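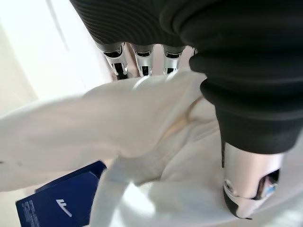

**Ticket:** Spare hand covers and thumb tips – what to order, and how many
**Raised by:** Wubit Negussie
**Assigned to:** Amado Umali, then Trinidad Manalo
**Status:** Open, waiting on a quote
**Area:** Garment handling, Sivus cell

**Wubit Negussie, 10 April 2026**

Hello all, and sorry in advance for the length of this one. I'm trying to get the equipment budget into some sort of shape before it goes to Eyvindur, and I've got stuck on the hand.

The trouble is that we seem to have only ever budgeted for the hand as one lump. There's a line for the hand, a line for the arm and a line for the service contract, and then nothing at all for the bits that wear. Last year we bought covers and thumb tips out of the general pot whenever somebody shouted, and I'd dearly like to stop doing that.

So, two questions. Which parts should I treat as consumables? And when the fingers are closed on a folded piece of white cloth, as they are in the picture at the top, is it mostly the thumb doing the work? I can see the black tip pressed into the fabric on one side and the silver fingers on the other, and I can't tell which of them I ought to be buying more of.

I also have a quote from Kolto with 1000 down for a spares kit, but it doesn't say what is in the kit. Has anyone had one?

**Amado Umali**

Hi Wubit, not too long at all, I'd much sooner have this now than in October when we're all scrabbling about.

Treat the tip as a consumable, definitely. The silver finger housings I would leave out – we've never replaced one, and if one did go it would be a repair job and come under service. The ribbed cover is somewhere in between. It doesn't touch the garments much in a normal pinch, but it does creep forward over the knuckles after a while and then it has to be eased back, and one day somebody eases it back a bit too keenly and it splits.

On your second question, it takes both sides to hold cloth, so I wouldn't want to say the thumb does it all. The rubber is what we have to replace, though. When it goes shiny the top layer of a shirt slides off the one underneath and you get half a fold.

I have had the Kolto kit, for the old cell. Mine had tips and a cover in it and no fixings, and I spent a whole afternoon looking for screws that would fit. Please ask them for an itemised list before you agree to anything.

**Trinidad Manalo**

Picking this up from Amado while he's at the Ignacio site.

I went through the job sheets and we fitted 23 thumb tips last year. A good few of those went on during setup, when we were still working out how hard to close on a thick hem, so I'd expect fewer this year. Even so I would put 50 in the budget if the price per tip is anything like last time. They keep well in the drawer and the carriage charge is the same whether you order one or a boxful.

For covers, I'd buy two and see how we get on.

One more thing, while you have the spreadsheet open. Anything with a swing tag on it needs watching, as a tag can end up under the folds when the cloth is gathered. Aminu has asked for a small tray to hold the tags flat before the pick. It's not a spare part, strictly speaking, but it would save us some stops and it ought to have a line of its own.

**Aminu Effiong**

Yes please to the tray! I can make the first one here from offcuts, so you'd only need to allow for a proper one later on. Brukska did the last set of fixtures for us and they were very good about small changes.

**Wubit Negussie**

Thank you, all of you, this is a great help. I've made these changes to the draft:

- Thumb tips: new consumables line, quantity 50
- Covers: new consumables line, quantity two
- Finger housings: taken out, left under service
- Tag tray: new line under fixtures, price to come from Brukska
- Kolto spares kit: on hold until we have the itemised list

I have written to Kolto this afternoon and asked about the fixings in particular. Amado, if you still have the packing note from your kit, would you pop a copy in the shared folder? I'll leave the ticket open until the quote is back and Eyvindur has had a look.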